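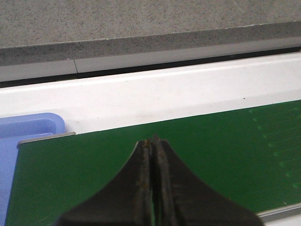 Posted in: Home & Garden > Laundry > Washing Machines

Washer fills, washes, then stops with water in the drum

Asked by Oratile Hlongwane, October 9, 2021

I have a front loader that came with the apartment. It worked fine until July. Now it fills and washes like normal, but when it should drain it hums for a bit and quits. The drum is left full to the bottom of the door glass. If I turn the dial to spin by hand, it sometimes drains on the second or third try. There is no display, only lights, and the light for rinse blinks.

I already ran it empty on hot with vinegar. No change. The landlord says he can send a person but it will be two weeks. Is there anything I can check myself without taking the back off? I do mostly towels and work clothes, if that matters.

3 replies

Cyril Sedgwick

Clean the pump filter. On most front loaders it is behind a small flap at the bottom right. Turn the machine off and unplug it first.

There will be a lot of water. Put down towels and a shallow baking dish. If there is a thin rubber tube next to the filter, pull it out, take the plug off the end and let it run into the dish. Put the plug back, empty the dish, do it again. It took me most of an hour the first time. When it slows to a drip, turn the filter counterclockwise, slowly.

Mine had a bra wire, lint and a dime in it. Towels shed a lot, so I would expect lint in yours. Look into the hole with a flashlight and push the little plastic wheel with a finger. It should turn in small jerks. If it won't move, something is stuck behind it. If it spins with no resistance at all, the pump may be broken. 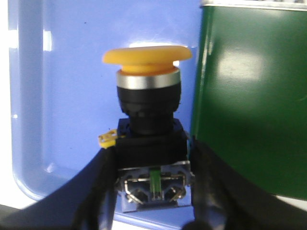 Screw the filter back in tight and check that it went in straight. Run a rinse with nothing in the drum and watch the flap for leaks. If it still hums after that, pull the machine out from the wall and see if the drain hose is kinked – that happens when it gets pushed back too far. Mine walks on the spin cycle and I have to straighten the hose every few months.

The vinegar won't have done anything for this. It can help with smell, but it won't move a coin.

Hiếu Ông

get a new one. these are never worth fixing past 60 dollars in parts

Dušan Murín

She rents, so a new one isn't up to her.

I agree with the filter. I would add one thing – look at where the drain hose goes into the wall or under the sink. If it connects to the sink drain, the small spigot there clogs with grease and lint. You can take off the clamp and clean it with an old toothbrush. Have a bucket under it.

Also write to the landlord with the date it stopped working, even if you fix it. My last building tried to charge me for a pump that was bad before I moved in, and I had nothing in writing.

We use cookies to remember your settings and count visits. By staying on this site you accept this.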